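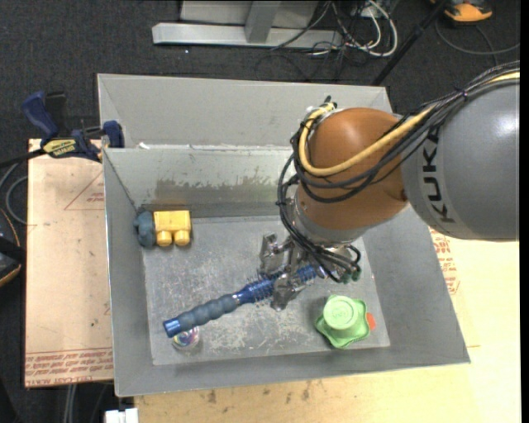 Cergate Legal Systems
Client Support Center

Subject: Response deadlines calculated incorrectly in civil matters after court rules update
Product: Moruvell Docket and Matter Management
Client: Harahap Law Offices, Cetberg
Priority: High
Status: Closed
Opened: Fri 14 April

Initial report from client

Our office handles civil litigation, family law and a smaller number of criminal defense matters. This morning our docketing staff found that Moruvell is giving the wrong date for responses to written discovery in civil cases. The applicable rule allows 30 days after service. In the matters we checked, the system counts from the date the file was opened and ignores the service date entered on the Events tab.

The error came to light when a paralegal compared the calendar with a handwritten note in the paper file. The calendar showed the response as already past due. It was not. We are more concerned about the opposite case, in which a file is opened after service and the calendar shows a later date than the rule allows.

Please advise whether other deadlines are affected. We have instructed all attorneys to calculate dates by hand until we receive a written answer.

Support response 1

Thank you for your report. This ticket has been assigned high priority under the deadline accuracy section of your service agreement. Please provide the following:

The version number shown under Help, then System Information.
The name of the court rules set assigned to one affected matter.
A copy of the audit report for that matter, with client names removed.

Please do not delete or re-enter any deadlines at this time. Deleting an entry removes its link to the triggering event and will make the cause harder to trace. Your instruction to calculate dates by hand should remain in place.

Client reply

The audit report has been uploaded to the secure folder. Our version is 4.70. The rules set is listed as "State Civil, Current." We also have an older set called "State Civil, Office Copy," which was made some years ago when we added our own reminders. Matters on the Office Copy appear to be correct.

One of our attorneys asks whether family law matters are safe. She has a custody hearing to prepare for and does not wish to rely on the calendar without confirmation.

Support response 2

The audit report shows that the discovery response rule was rewritten when the most recent court rules update was installed. Before the update, the rule used the field "Date of Service" as its trigger. After the update, it uses the field "Start Date." On your system, "Start Date" is filled in automatically when a new matter is opened, which explains the dates you have seen.

Matters assigned to the Office Copy were not changed because office copies do not receive updates. Those matters are free of this error, but they will also lack any rule changes published since the copy was made. We recommend that an attorney review the Office Copy separately.

Family law matters use a different rules set. We compared that set with the published version and found no change to any trigger field. Criminal matters in your system use manually entered court dates and are not calculated from a rules set.

Support response 3

We ran a read-only search of your database with the permission of your office administrator. The search returned 172 open matters assigned to "State Civil, Current." Of these, 4 contain a discovery response deadline that falls later than the correct date. The matter numbers have been placed in the secure folder and were also given to your administrator by telephone.

Please have the responsible attorney review those files today. Cergate cannot give legal advice on the effect of a late response or on whether an extension should be requested.

Client reply

All of the listed files have been reviewed. In three of them the response had already been served on opposing counsel. In the fourth, the correct date is next week and the attorney has entered it by hand. No deadline was missed.

Please confirm that the corrected rule will not overwrite the date entered by hand. We would also like to know why the update was released in this condition.

Support response 4

A corrected rules set is now available. Dates entered by hand are marked with a lock symbol in the deadline list and will not be overwritten. To install the correction:

1. Ask all users to sign out of Moruvell.
2. Back up the database from the Administration menu.
3. Open Court Rules, then Available Updates, and select the corrected State Civil set.
4. When asked whether to recalculate open matters, select "Preview Only."
5. Print the preview report and have an attorney approve it.
6. Return to the same window and select "Recalculate."

If the preview report lists any matter as "No service date found," enter the date from the proof of service before going on to step 6. The system will leave the deadline blank for any such matter.

With respect to your second question, the field names were changed during preparation of the update, and the testing database did not contain matters in which the opening date and the service date differed. Matters of that type have been added to the testing database. A notice has been sent to all offices that use the same rules set.

Client reply

The correction was installed after closing. The preview report listed two matters without a service date. Both were completed from the file before recalculation. Our docketing staff checked a selection of civil matters against the rule this morning and found each date correct. The instruction to calculate by hand has been withdrawn for civil discovery deadlines only.

We will decide at our September staff meeting whether to retire the Office Copy. Until then, please leave it in place.

Closing note

The Office Copy has been left unchanged as requested. The audit report and matter list will be removed from the secure folder under the standard retention schedule, and the client should save any copies it needs before that time. If an incorrect date is found in any matter, reply to this ticket and it will be reopened at high priority.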